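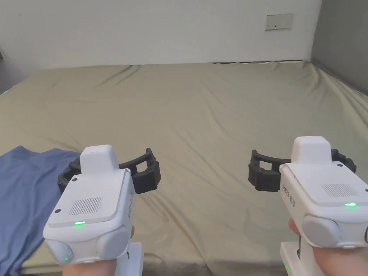 Can a small community choir still apply for a touring grant if it missed the first funding round?

There's a second round in June, and a choir that missed the first can go straight into it, provided it hasn't already been paid for a tour in the same financial year.

That's the short version of what Rogério wanted to know. The long version follows, with his message in pieces so I can grumble at each bit in turn.

Rogério Trindade wrote:

> Hello all,
> We sat out the first round as our musical director was overseas and the rest of us
> can't read a spreadsheet, let alone fill one in. Is the second round worth the
> bother or is it the leftovers? I've heard there's next to nothing in it.

It is the leftovers, but the leftovers are decent. The pool gets topped up with whatever the first lot handed back, and people do hand it back. A theatre group in Ticona returned the lot last year when their lead took a job on a cruise ship. Somebody else's tap dancing programme fell over when the hall floor was condemned. I take no pleasure in it. I do keep an ear out.

We went in through the second round with the Flindeck tour and got what we asked for, less the catering. They won't fund catering. They will fund "hospitality for regional presenting partners", so ask for that and serve the same sandwiches.

> The form asks for "evidence of demand in the host community". The host community
> is my cousin's town. She says they'd like it. Is that evidence?

If she'll put it on letterhead. Seriously, two letters from anyone with a title will do. We had one from the library and one from the bowls club, and the bowls club letter was by far the better of the two, being short and faintly threatening. What they don't like is the form letter where you can see the choir's name has been pasted into a gap. Jayanthi Bangera assessed one year (she's off the panel now, so please don't ring her) and told me she read the same paragraph about "enriching the cultural fabric" so many times that she began marking it down on principle. Steer clear of fabric altogether.

> Also, do we have to be incorporated? We've been meaning to get around to it since
> we started.

No, but you need someone incorporated to hold the money for you. It's called an auspice and sounds much grander than it is. Flestik will do it for choirs and bands and takes 7 per cent, which you can put in the budget as a line of its own. Get their agreement in writing before you lodge. We had ours over the phone, the person we'd phoned left, and I spent a fortnight being introduced to her replacements.

> Budget template: the travel column won't add up. I've tried it on two computers.

It doesn't add up for anyone. There's a hidden row under "vehicle hire" that still has something in it from whoever built the thing. Unhide it, clear it, and the total behaves. I reported this two rounds ago and had a very warm reply thanking me for my passion for the sector.

While you're in there: they cap the bus at 200 kilometres a day unless you explain yourself. The explanation box takes one sentence. Ours was "The towns are far apart." It went through.

> Last thing. The artistic statement. Ours currently says we like singing. Eliécer
> thinks it needs more.

Eliécer is right, though I'd sooner read yours than most of them. They want to know why this program, why these towns and why you lot. Pick one piece you're taking and say something true about it. We wrote about the Rollirari settings, which half the altos had refused to sing on the grounds that they were unsingable, and how they came round. That paragraph was quoted back to us in the offer letter. The page and a half on our history and vision was not mentioned by anyone, including the altos.

Don't write it by group email either. We had 32 members commenting on one draft, and by the end it had three openings and a recipe for lemon slice, which I've kept.

A few odds and ends I wish I'd known:

The portal shuts at 5 pm, and by that they mean the minute before. It also logs you out if you stop typing to think, so do your thinking somewhere else and paste it in.

Recordings: one link, one song, start with the singing. Nga Kiều sent them a concert video that opened with the mayor's welcome, and for all anyone knows they assessed the mayor.

Access and inclusion has its own section now and it carries weight. Fill it in properly. If the hall has steps, say it has steps and say what you'll do about them. They've all been to these halls and they know about the steps.

The acquittal form at the other end is worse than the application. Keep every receipt, including parking. I had to write a statutory declaration about a ferry ticket, and the JP who witnessed it asked if I was all right.

If you'd like to see our old application, Fidelina Palomino has the final version and I have six versions labelled final. Ask Fidelina. She'll want it kept off the list, partly because of the fees in it and partly because of what she wrote about the acoustics in the Flindeck hall, which is accurate and would get us banned.

Happy to look over a draft if you get it to me a week ahead. If you get it to me the night before I'll still look at it, but I'll be short with you.

Also, whoever borrowed the folding music stands after the winter concert, we've got rehearsal coming up and the tenors are reading off the back of the basses.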